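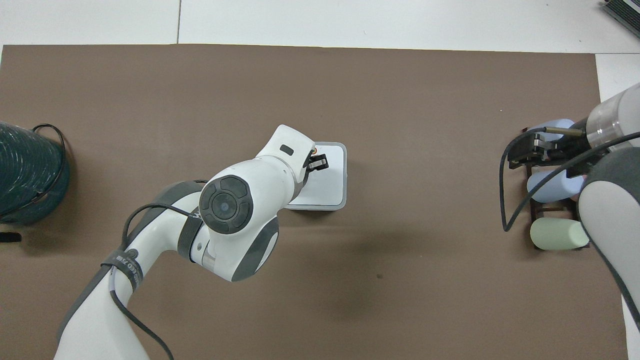
Station layout: progress since the last report

Prepared by Mitali Chowdhury for Shafiq Nanayakkara, Bolen, 03/10/2023

You asked whether the work surfaces we bought with the second installment are earning their keep. My short answer is that the mats are, the trays might be, and I'm not ready to say anything kind about the storage plan.

The big brown mat now covers most of the station. I argued against one that size because I thought it would curl at the corners and get in everyone's way. So far I've had no complaints about curling, and small parts are easier to find on it than on bare white. Tavion Ruiz-Ortega wants to order the same mat for the Zamora room. I would wait until October is over before spending more.

The white square tray is a harder case. The proposal from Adby said that giving each job one tray, set flat on the mat, would cut the time lost between tasks. We logged 69 tray jobs this period and 34 of them finished inside the target. That is under half. Sabina Navaratnam thinks the target was set too tight, and she may be right, but it was our target and we signed off on it. The rounded corners and the gray rim look nice. I can't find any effect on the log.

Storage

The plan called for everything not in use to be off the surface. In practice, things drift to the left side and stay there. The dark teal roll with the black cord around it is a good example: it has a shelf assigned to it, and it still ends up standing by the mat. Hashini Kumarasinghe has rewritten the put-away sheet twice. I doubt a third version would help. A shorter walk to the shelf might.

Money

Of the $2000 set aside for surfaces and trays, we are holding back the part meant for six more trays. Navura has agreed to keep its quoted price open until we decide.

Still to do

Move the shelf closer to the left side of the station. Run the tray jobs again with the target unchanged. Get Zamora's measurements, which we've asked for and don't have.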